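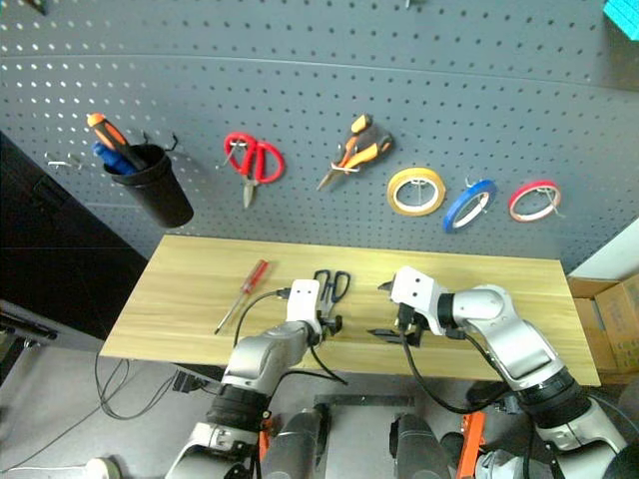
Carkeo patient portal won't show my liver clinic results (ticket 829, now sorted)

Posting my whole log in case somebody else at the Flodthorpe clinic gets stuck the same way. I'm a patient, I don't work in IT, so forgive the plain language!

What I was seeing: I had blood drawn at Flodthorpe in November and got the usual email saying "new results are ready." I log in to Carkeo, tap Results, and the page loads with the heading and then nothing under it. No error. My older results from the Varstead office were gone too, and that worried me more, because my specialist wanted to compare the new numbers with the last set before my visit.

First things I tried, all on my own at the kitchen counter:

Logged out and back in. Same blank page.
Cleared the browser history and cookies (which also signed me out of everything else I own, thanks). Same.
Tried my phone instead of the laptop. The app at least gave me a message: "No records linked to this profile."
Changed my password. Pointless, but it made me feel busy.

So I opened a ticket through the help form and got number 829 and an automatic reply promising an answer within 2 business days. I wrote down the phone app message word for word and attached it, and I'm glad I did because it was the first thing they asked about.

Reply from support: they wanted my date of birth, the clinic name, and whether I'd ever been seen under a different address. Well, yes. I moved last spring, and when I checked in at Flodthorpe the front desk typed in the new address. I had never changed it in the portal.

Second reply, the next morning at 9:20 or so: they could see two profiles for me. One had the old address and all my Varstead history. The other was brand new, with the new address and just the November labs. My login was attached to a third thing, an empty shell left behind when the clinics switched over to Akyol for scheduling. I'm still not totally clear on what Akyol does behind the curtain, but appointments go through it and results don't, so it's possible to see your next visit just fine and have no labs at all. I had exactly that!

They asked me to call the clinic records desk, as support isn't allowed to merge charts for you. I was on hold for 21 minutes (I had the speaker on and folded laundry). The person I got was lovely and had me read out my old address, my new address and the last four digits of my phone number. She put in the merge request and said to give it overnight.

Next day: logged in, and there was everything, 20 results going back to my first visit with the liver team, plus the new ones at the top. The dates were right and the Varstead notes were there. One oddity: the trend graph for one of my enzymes skipped the November value. I replied on the same ticket, and they said the graph refreshes separately. By dinner it had filled in.

If you have the same blank page:

Check the phone app too, it may tell you more than the website does.
Look at the address under My Details and compare it with what the clinic has.
Don't make a second account. I nearly did, and support said that would have given them one more profile to untangle.
If your visit is soon, ask the clinic to print the labs for you. They offered, and I took the paper copy along anyway.

Status: closed by me. I did ask them to make that page say something when it's empty, and they told me they'd pass it on to the portal team. I'll add a note under this one if I hear back.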